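Visit to the Dretow housewares open day
Posted in April by the editor

Doors opened at 10 on Thursday and we stayed until the tea ran out. Entry was free. The Alusen hall had the kitchen storage, with steel cups, trays and lidded tubs set out on plain tables.

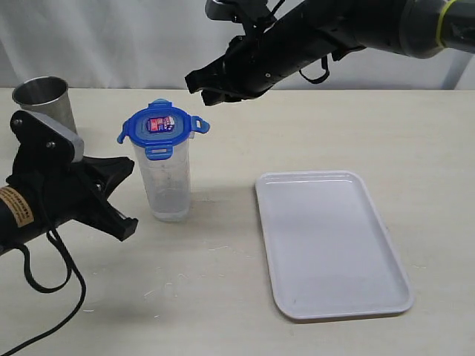
I preferred the clip lids to the screw ones — easier with cold hands. Bech had a smaller stand by the exit, mostly baking tins. Parking was 2 pounds, paid in coins.

Last updated: April

Contact us | © Poseo Visits | Back to top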